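설거지는 아직 사람 몫일까

집안일을 대신해 주는 기계 이야기를 하자면 저는 늘 어머니의 부엌부터 떠올리게 됩니다. 저녁상을 물리고 나면 크기도 모양도 제각각인 그릇이 어느새 찬장 제자리에 들어가 있었으니까요. 그게 얼마나 까다로운 일인지는 지난 3월 Clurkville에 있는 Flokico 연구실에 다녀와서야 알았습니다!

이곳 로봇이 요즘 매달리는 숙제는 그릇 정리입니다. 집게 손가락 2개로 그릇 테두리를 집어 옮기는 일인데, 사람이라면 8초쯤이면 끝낼 것을 로봇은 26초 걸려 해냅니다. 그것도 잘될 때 얘기고, 제가 지켜보는 동안 3번은 그릇을 밀어 버리고 처음부터 다시 했어요. 테두리가 얇으면 미끄러지고, 손목이 조금만 내려가도 정작 집어야 할 그릇이 손가락에 가려 버린다고 합니다.

Sauerland의 부품 공장처럼 같은 물건이 같은 자리에 오는 곳이라면 벌써 기계가 제법 제 몫을 한다지요. 하지만 부엌은 매일 저녁 다르게 어질러지는 곳이라(우리 집만 그런 건 아니겠지요) 사정이 다릅니다. 연구실에서는 우선 가벼운 플라스틱 그릇부터 익히게 하고, 유리와 사기그릇은 그다음으로 미뤄 두었습니다. 저도 우리 집 찻잔은 당분간 제 손으로 씻을 생각입니다.

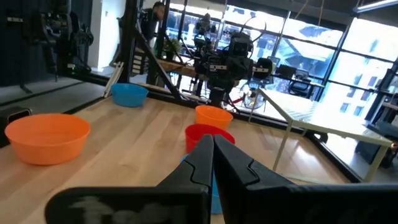

Zurport의 한 독자는 느려도 상관없으니 밤새 혼자 치워 놓기만 하면 당장 들이겠다며, 다만 새벽에 그릇 깨지는 소리에 잠을 깨는 것만은 사양하겠다고 적어 보내왔습니다.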